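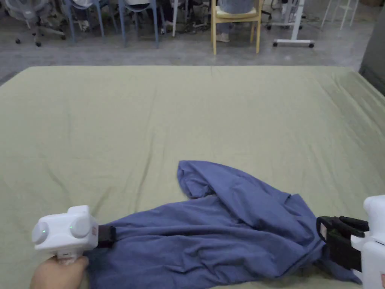
I have folded laundry on the bed for my whole adult life, and I have been bad at it for most of that time. My mother ironed pillowcases. I am a shover. For years my system was to dump the basket out, pull whatever I needed off the heap, and then move the heap to the chair at bedtime so I could sleep. So when I decided in February that I was going to learn to fold things properly, I started with the worst offenders, the soft long-sleeved tops, the kind that bunch up into a blue puddle on the green fitted sheet and look like they could be pretty much anything until you find a sleeve.

The person to blame for all this is my neighbor Ruth Henao, who came over to borrow a cake pan and saw inside my dresser. She didn't say a word about it! She just asked if she could show me something, and then she folded one of my sweatshirts on top of the dresser in about the time it takes me to find the collar. It stood up on its own in the drawer, like a little book. I was hooked.

Okay, so the long-sleeve method, the way I do it now. Lay the top face down and smooth it out from the middle with flat hands. I used to skip the smoothing and go straight to folding, and then I'd wonder why every stack leaned. Fold one side in toward the center, a bit past where the collar starts. Now the sleeve is sticking way out over the other side, so bring it back and lay it straight down the length of the body. Same thing on the other side. You should have one long strip with both sleeves tucked on top of it. Then fold the bottom up toward the collar, leave a little gap, and fold that in half again (or in thirds if your drawer is shallow, mine is).

Really slippery fabric is still a problem for me. I have one top from Pastance that I love and wear constantly, and it unrolls itself the second I turn around. Ruth says to fold it inside something heavier. I tried that and then forgot where it was for two weeks, so now it gets a hanger.

A word about the bed as a folding surface, because my brother-in-law Heriberto thinks I'm crazy for not using a table. Our kitchen table is small and usually sticky. The bed is huge, it's already in the room where the clothes live, and I can stand at the side and spread everything out. The trick is to strip off the comforter and the top sheet first and work right on the fitted sheet. With the comforter on, everything sinks and your edges go wobbly. I also like having a plain color under the clothes — on our old flowered sheets I lost socks constantly, and I once put away a whole pile with a washcloth hiding in the middle.

My back does complain by the end of a big load. Our mattress is on the low side and I'm on the tall side, so for towels I give up and kneel on the floor. Not elegant, but it works, and the dog thinks it's a wonderful new game.

I timed myself on a full basket the other night, around nine, with a podcast going. 12 minutes! That includes matching socks, which I still do badly. I would have guessed half an hour, and I think that wrong guess is why I put it off for so many years. The heap on the chair took me longer than that, if you add up all the mornings I spent digging in it.

The fitted sheets themselves are a whole different story. I've watched Ruth do it, with the corners tucked one inside the other over her hands, and I follow every step right up to the third corner, and then I'm holding a big ball of elastic. For now I wash ours and put it straight back on the bed the same day. If any of you have a way of explaining that third corner that makes sense to a left-handed person, please leave it in the comments. I've got a spare set balled up in the hall closet and I'd love to be able to close the door.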